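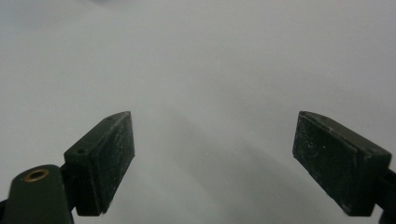

Maintained by Natsumi Murakami, with readings by Jad Boutros and Yurii Melnychuk
Last updated 1 November 2025

Prunemell Grays: README

Hi! If you're reading this you've probably downloaded the folder and are wondering why anybody would want a big pile of color readings from plain gray surfaces. Short version: I wanted to repaint my worktop, I bought the wrong gray twice, and I got stubborn about it. The longer version is below, along with what the columns mean and which parts I'd be careful with.

What's in it

There are 2000 readings in the main file, one per row, all from smooth, light gray surfaces: tabletops, shelves, a couple of cabinet doors and one windowsill that Yurii was very attached to. They come from two places, my own workroom (Prunemell in the place column) and the shared studio at Hirance. Nothing patterned, nothing speckled, no marble. I love marble, but it was a nightmare to read and I gave up after an afternoon.

Why gray is such a pain

A pale gray top looks like one flat color until you really stare at it. Then one side goes faintly blue and another goes a little creamy, and you start wondering whether you're looking at the paint or the light. Usually I think it's the light! But paint cards don't help you there, and neither does the person at the paint counter, who was very patient with me. So I wanted lots of readings from the same surface, all over it, at different times of day.

How we took the readings

I taped a grid on each surface with 20 cm between points, wiped it down with a barely damp cloth, and let it dry before starting. Jad did most of the Hirance tables and I did nearly all of Prunemell. We went left to right, near edge to far edge, with the reader flat against the surface. Lamps were 3000 K wherever we could swap the bulbs, and where we couldn't, the lamp column says "house" and you're on your own, sorry.

Columns

place: Prunemell or Hirance
surface: a short name we made up, such as "long table" or "sill"
point: grid position, counting from the near left corner
lamp: 3000, house, or off (daylight only)
L, a, b: the color values, straight from the reader
who: initials of whoever took the reading
notes: whatever we felt like typing

About the notes column — please read it before you filter anything. Mei-kuen Tang went through the whole file in January and found rows where Jad had written "sleeve" to mean his sleeve was shading the point. Those rows are still in there. I'd drop them if you're after averages, and keep them if you're curious how much a dark sweater can change a gray tabletop.

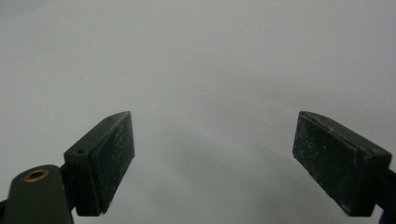
The other thing Mei-kuen caught was a mix-up between "long table" and "long table 2" at Hirance. They're the same size and close to the same shade, and for part of one session the names got swapped. We fixed the ones we could check against the paper sheets. The rest have "table?" in the notes.

Using it for picking paint

Sure, that's what I did! Look at the spread of b values for a surface before you look at the average. If the spread is wide, a small paint chip is going to mislead you, and you should brush out a big sample board and move it around the room for a few days. I ended up one step warmer than I'd planned and I'm happy with it, though Minoru Matsuda still says it looks like oatmeal.

Things it's no good for

Glossy surfaces (we skipped them), anything darker than a mid gray, and outdoor anything. I also wouldn't compare Prunemell to Hirance directly unless you stick to the 3000 rows, and even then go gently. The windows face different ways.

Still to do

Yurii wants to add the shelves from his place in Carkell, and I have a stack of paper sheets I haven't typed up. If you spot a weird row, send me the place, surface and point and I'll dig out the sheet. You're welcome to reuse the file for whatever you like, and if you repaint something because of it, I'd love to hear which gray you picked.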